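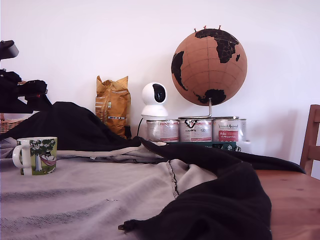
Kitchen Table Robot Tips: Getting Your Software to Deal With Laundry

July 13, 2023

I've been teaching an arm to handle cloth at home for two summers now, and most of what I know came from doing it wrong first. These are the software habits that stuck. They're in no special order, so skip to whichever one is bugging you today!

Start with a dark cloth on a light one
A big black piece over a pale gray one is my standard setup. The outline comes out of the color threshold with hardly any work, and you can save the fancy segmentation model for later. The catch is the inside of the pile. Black folds on black folds look like one flat blob to my depth code, so I raise the exposure until the gray cloth is nearly washed out and then look again. If you can see the creases, your software has a chance.

Leave the clutter in
I used to clear everything away before a run, and then my planner fell apart the first time there was a mug on the table. Now the mug stays (mine has a hammock under a tree on it, and I'm fond of it, so I have a good reason to get the collision settings right). Give anything breakable a plain box in your planning scene, and make the box bigger than the thing. I pad mine by 2 inches. Cloth swings! The gripper may clear the handle just fine while the corner it's carrying does not.

Tell the planner about tall stuff at the back
Mine has a row of tins against the wall with a cork globe over two of them and a little white camera on the third. I don't model the globe as a globe. One long box covers the whole lineup, and the planning time dropped as soon as I did that.

Don't trust the wall
A blank white wall is lovely for you and miserable for stereo matching. There's nothing for it to grab onto, so you get holes, or worse, made-up points floating in front of the plaster. I crop the cloud just short of the wall and forget about it. Wood grain is much kinder, so if you can keep a patch of bare table in view, do.

Pick the grasp point late
My first script chose a corner, planned the whole move, and then went for it. By then the cloth had usually slumped. Now I plan to a spot above the pile, take a fresh frame, and choose the point from there. It costs a little time and saves a lot of empty grabs. I borrowed the idea from the Clekisska scripts, which are messy but worth reading.

Put a time limit on everything
60 seconds per attempt, then the arm goes home and tries again. Before I had that, I came back from the yard to find it patiently nudging one wrinkle — it had been at it since lunch.

Name your runs like you mean it
"test_final_new" is no help in July when you recorded it in the spring. I write the cloth, the light and the table in the name, plus a run number. Run 3303 is still the one I replay whenever I change the controller, and I can find it without digging.

Next up is folding. I have Aaltonen half installed on the old laptop and it's complaining about a missing library, so that page may be a while.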